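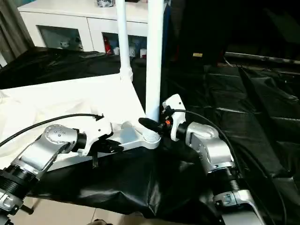 Juko two-arm bench station, handling a white plastic frame with a threaded collar.

Print this page | E-mail this page

Juko two-arm bench station
Order no. 1666

The Juko is a pair of arms with Inga grippers, supplied by Valludar for light assembly, part handling and trial work on a bench. Both arms run from one controller and share one stop circuit. The station is sold without a table.

Technical details and our rules for use are given on the same page, and we ask buyers to read both. The rules apply to every station we supply, including those used for teaching and short trials.

Main details

Arms: 2, mounted side by side
Reach of each arm: 900 mm
Inga gripper, widest opening: 100 mm
Gripper fingers: exchangeable, supplied in pairs
Stop buttons: one on the controller, one on a lead
Supply: single phase, earthed

Before you order

A robot arm on its own is not a finished machine under the rules in most countries. Whoever puts the arms, the grippers, the table and the work together is responsible for the whole. If you do this yourself, that is you. If Valludar installs the station, we take on the part set out in the installation sheet and no more. A later change of gripper finger, table or type of work falls to the site.

You will need a written risk assessment for the actual job. A general one for "the robot" is not enough. Lifting a plastic frame and lifting a glass panel are two different jobs, even if the arms move in the same way. We can send a blank form, but we do not fill it in for customers.

Placing the station

Fix the arms to something that does not move. A table on castors is not suitable, with or without brakes. Allow for the full reach of both arms and add the length of whatever they will be holding. A long post held at one end sweeps a good deal further than the gripper does, and this is the most common mistake we see on site visits.

Mark the working area on the floor. Where people pass behind or beside the station, use a guard or a scanner. Tape alone is acceptable only where the risk assessment says so and the arms are run at reduced speed.

Run the gripper cables along the arms with enough slack for the wrist to turn fully both ways. Move each joint through its whole travel by hand guiding before the first powered run and watch the loops as you do it. Cables must not catch on the other arm.

Work surface

The arms can be used over a bare table, a mat or a sheet. Trarkel covers are available in several sizes and may be cut to fit. Whichever you use, secure the edges so that a finger cannot pick up the cover along with the part. Shiny covers can confuse some vision systems, so test with the lighting you will really have, including late in the afternoon if there are windows.

Handling large or awkward parts

Parts that stand higher than the grippers need extra care. Check the following:

- The part is stable when neither gripper is holding it.
- Posts and beams have free space above and to the sides for the whole movement.
- Both grippers are set to a force the part can stand. Plastic tube and fittings mark easily.
- When both arms hold the same part, they are run in linked mode. Two separate programs must never be used to move one part.
- Release is done one gripper at a time unless the part is fully supported.

Threaded fittings should be turned with one gripper while the other holds the part steady. Set a torque limit first. If the thread crosses, stop and back it off by hand with the arms paused. Do not let the program try again on its own.

Working close to the arms

The power and force limits in the controller are there to reduce harm from a bump. They do not make a sharp part safe, and they do not stop a hand being trapped between two arms that are closing on the same point. Keep hands out of the space between the grippers whenever the drives are on.

One person is in charge of the station at a time and keeps the stop button on the lead within reach. Anyone else steps back to the floor marking before the arms are started. Loose sleeves, lanyards and long necklaces are to be tucked in or taken off. Gloves may be worn for loading parts but not for hand guiding.

Teaching a new movement is done at reduced speed, and so is its first full run. Raise the speed in steps. Almost all of the damaged fingers returned to us come from a first run at full speed.

Checks

Every day, before use:
- press each stop button in turn and confirm that both arms stop
- look over cables and plugs
- check that gripper fingers are tight and not cracked
- clear tools and offcuts from the table

Every February, or after any collision:
- check the mounting bolts with a torque wrench
- measure stopping distance with the heaviest part you use
- compare the controller settings with the signed copy in the station file
- read the risk assessment again and date it

Keep the station file near the machine, on paper. It should hold the risk assessment, the signed settings, the list of trained users and the record of checks. A site visit by Valludar starts with the file – if it is missing, we will not service the station until it has been put right.

Spare parts

Inga fingers, finger pads, gripper cables and Trarkel covers are kept in stock. Fingers made by others may be fitted, but the force settings must then be worked out afresh and entered in the file. Stop buttons are replaced as a complete unit and should not be opened.

Please quote the order number and the serial number from the controller when asking for parts.

Last updated: February

Contact | Copyright Valludar | Back to top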